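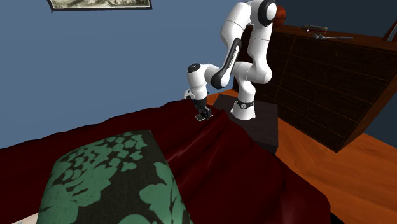 *Robot arm beside a bed, computer rendering.*

# Call for Participants: Reading Pictograms in Public Buildings

The Koltach Institute for Visual Communication invites adults to take part in a study of how people understand signs that use pictures in place of words. The study is conducted with the Edska Sign Archive, which holds 415 pictograms collected from hospitals, train stations, libraries and government offices.

## Purpose

Many public signs depend on symbols whose meaning is a matter of custom. A reader who did not grow up with that custom may take a sign for something quite different. The Institute wishes to record these differences before the Tarneck symbol set is revised.

## What Participants Will Do

Each participant will attend 2 sessions in the Alcaraz Reading Room. In the first, participants will view 71 pictograms one at a time and state in their own words what each one means. In the second, they will sort printed cards into groups of their own choosing and answer a short set of questions about signs they use in daily life. Answers are not graded. Sessions will be held in July and may be scheduled for mornings or early evenings.

## Eligibility

Applicants must:

- be 18 years of age or older
- be able to read printed cards at arm's length, with glasses or contact lenses if needed
- be able to attend both sessions in person

Knowledge of design is not required. Persons who have worked as sign makers or graphic designers within the past five years are not eligible. Speakers of languages other than English are strongly encouraged to apply, and interpreters can be provided on request.

## Payment and Privacy

Participants who complete both sessions will receive $300. Spoken answers will be recorded and stored under a code. Participants may withdraw at any time before the end of the second session and ask that their recordings be erased.

## How to Apply

Application forms are available at the Institute's front desk and must be returned there in person or by mail. Please list all languages spoken at home and any dates in July when you are unavailable. Applicants will be notified in writing.

Issued June 17, 2024
Koltach Institute for Visual Communication, Office of Research Participation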